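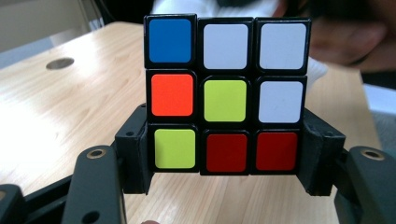
4.2 What changed on the packing floor

The second stage of the study followed the toy and puzzle line at Florkitz, where returned goods are checked, sorted and packed again for sale. Before the new cell was put in, 14 people did this work by hand at one long bench. After it, the same 14 people were still on the line, but the shape of their day was very different, and the change was larger than any of us had expected when we wrote the proposal.

The most striking finding concerns teaching. The sorting arm learns its grips from demonstrations, and the people who give those demonstrations are the packers themselves. A packer picks up a hand-held gripper, closes it on the product and turns or places it as she would with her own fingers. Figure 3 shows a puzzle cube held between the jaws of such a gripper, with one face toward the camera. Puzzle cubes proved a wonderful test item: they are stiff enough to hold firmly, yet their layers will slip if the grip sits too high or too low.

Figure 3. Scrambled cube gripped from both sides above the work table.

Packers gave nearly 200 demonstrations in the first round. Jayanthi Poduval, who had worked the bench longest, began by squeezing too hard and then found a lighter hold that the others copied. Her grip was later used as the starting point for 105 products in the Florkitz catalog. We were delighted by this, and so was she. "I have known how to do this for years," she told us, "and now somebody wants it written down."

Interviews by Yamuna Joseph and Vsevolod Antoniuk also brought up worries. Several packers missed talking across the bench, as the teaching stations face the wall. Others asked who would be paid for a grip that went on to be used at other sites — a fair question, and one the company had no answer to in July. Wrist pain was mentioned less often than in the first interviews, though the gripper tired some hands by the end of a shift, and 2 packers asked to go back to ordinary sorting.

Supervisors had to learn as well. Kumaresan Poduval moved from setting hourly targets to planning who would teach which product, and he now keeps a shared list that any packer can add to. Items on the list are taken up at the start of each shift, with soft toys and odd-shaped boxes still waiting for a grip that everyone agrees on.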